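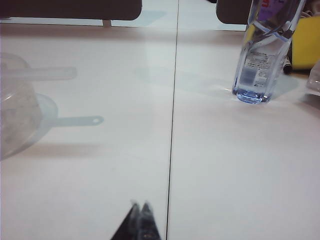

A scoop is a scoop, one former student wrote on her course form, and I spent most of October measuring air. She had followed every line of her handout and her numbers still wandered. We have kept her complaint at the head of this chapter because the handout was ours.

Chapter 3
Scoops, Bowls and Bottles: Measuring Without a Scale

Most kitchen books treat volume as settled. You fill the scoop, you level it, you write down the number. This chapter doubts nearly all of that. Clear plastic tools are light and cheap and easy to rinse, and they look exact. How exact they are is a separate matter, and the makers' leaflets are a poor place to find out.

Take the shallow scoop with a flat handle. In a wide, round head, a small change in depth means a large change in contents. Dip it into a bowl of flour and tap it once on the rim, and you have one amount. Tap it three times and you have another. The leaflet that comes with the Hendel set says "level with a straight edge" and stops there. It does not say whether the flour was sifted, or how long it had been standing in its bag.

Liquids behave better, though less well than people claim. Water finds its own level, but only if the surface under it is level too, and tables often are not. Where two tabletops have been pushed together, check both sides of the joint before you trust either one. A bowl that straddles the seam may rock, and a reading taken from it is worth very little.

Then there is the drinks bottle, that favorite of the home measurer. Many bottles have ridged or faceted sides, so a mark drawn halfway up does not promise half the contents. The last bit of water at the bottom is worse, as the base may be curved or molded into feet. You will read in the Pitau guide that an empty bottle is "as good as a beaker." We tried it and disagree — the guide gives no readings at all to support the claim.

Are clear tools better than solid-colored ones? Perhaps, for liquids, if you bend down and bring your eye to the line. For powders we could find no difference worth printing. Pale plastic on a white table can also be hard to read, and a sheet of dark paper underneath costs next to nothing.

The exercises in this chapter use quantities of 1,000, 2,000 and 3,000 milliliters for water, and single scoops for everything dry. Repeat each dry measure 19 times. Yes, it is dull. A single reading tells you what happened once, and anyone can get a pleasing result by stopping early.

Before you begin, write down what you expect. Keep that page, even if it embarrasses you later.

Related chapters
Chapter 2: What the Label Leaves Out
Chapter 4: The Jeon Method and Its Problems
Chapter 5: Pouring, Spilling and Rounding Up

Search this book Enter a word Go

© Imumel Press. All rights reserved. Contact | Back to top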